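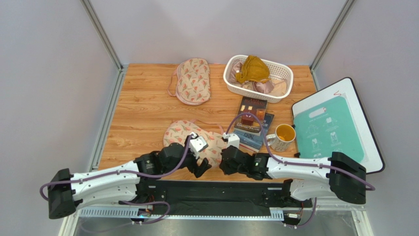
Basket, books, mug, whiteboard and two eye masks, all waiting to be dealt with.

How I sort out the bits-and-bobs table (and finally fold the satin)

Jul 14, 2024

Every home has a surface that collects things. Mine is a table, and it fills up with whatever I've put down while thinking about something else. I used to leave it until I needed the space and then shove everything into one bag, and then of course I'd spend the next fortnight rummaging in the bag for my eye mask. So now I do it properly, and a few of you asked me to write it up after my airing cupboard post, so here goes!

It's not a long job. Put the kettle on first and you'll be nearly done by the time you've drunk your tea.

What you'll need

A laundry basket with holes in the sides
A whiteboard or a large tray, for folding on
A damp cloth and a dry one
A soft drawstring bag or an old pillowcase
A folding guide if you like one (I do)

Step 1: Start with the hard things

Books and mugs first. They're quick, and it's the hard things that snag the soft things. I once pulled a really good thread in a Lebrun camisole by dragging it past the spiral of a notebook, and I've been careful ever since.

Mug straight to the sink. If yours has a bright coloured inside, like a yellow or an orange, do have a proper look under a good light, as tea rings hide beautifully in there. A bit of bicarb on a wet finger gets them off.

Books get a wipe over the covers with the dry cloth and then go back on the shelf, biggest at the bottom if you're stacking them flat. I'm reading two at once at the moment and they live on the table while I'm at it, so mine only go as far as a neater pile. You're allowed a pile!

Step 2: Gather up the eye masks

Do look for both if you've got a matching pair. Fabric masks like these flowery ones pick up face cream and all sorts, and they want washing far more often than most people bother with. Check the label before you do anything. If it says hand wash, use lukewarm water and a tiny squirt of something gentle (I use Grustari wool liquid, which I buy in the big bottle), then press them between two towels and dry them flat.

The straps are the bit that goes wrong. Thin elastic hates heat, so no radiators and no tumble dryer, please. It also hooks itself round everything within reach. Once a mask is dry, I lay it face down, tuck the strap in behind and fold the whole thing in half over it, so there's no loose loop left to catch. Pop the pair in the drawstring bag together and they'll stay together.

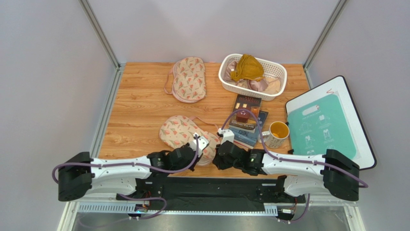

Anything silky is best left in the basket until you've got a clear, clean place to put it down. Satin slides about, it shows every crumb, and if there's a damp patch on your table it'll find it. So wipe the table now with the damp cloth, go over it with the dry one, and only then lift things out.

Step 3: Empty the basket from the top

Take out whatever's lying on top and give it a shake. Mustard yellow cloth goes with yellow things in my house, and it does not get washed with pale pink satin, ever, however tempting it is to make up a load. I learnt that one last October and the nightie in question is now a sort of apricot.

Then have a feel of the satin. Cool and a bit heavy usually means it's still damp, in which case hang it up for another hour or so and go and do something else. If it's properly dry, on we go.

Step 4: Fold on something smooth

A whiteboard laid flat is brilliant for this. It's slippery enough that the fabric doesn't drag, and you can turn the whole board round instead of walking round the table. Do wipe off any old marker first! Dry-wipe pen on satin is a misery.

1. Lay the garment face down and smooth it from the middle outwards with flat hands.
2. Bring one side in to the centre, then the other, so you've got a long strip.
3. Fold the bottom up by a third.
4. Fold again to meet the top, and turn it over.

I keep a folding card by me with little line drawings of the steps. You can get them from Keletetti, and Cirkolau do a similar one, or just draw your own. If the satin slithers open, slip a sheet of tissue paper inside at the second fold.

Step 5: Put it all away, today

Folded things go straight to the drawer. The basket goes back where it lives, empty. Stand the whiteboard up against a wall so it doesn't turn into another shelf, and leave the mug to drain.

A few extras

Creased satin can be steamed from the back, hung on a padded hanger, with the steamer held well away from the cloth.

A plastic basket can have a rough edge inside where it was moulded. Run your hand round it, and line it with a pillowcase if you find one.

Next time I'll be doing the drawer under the oven, so send me your baking tray tips.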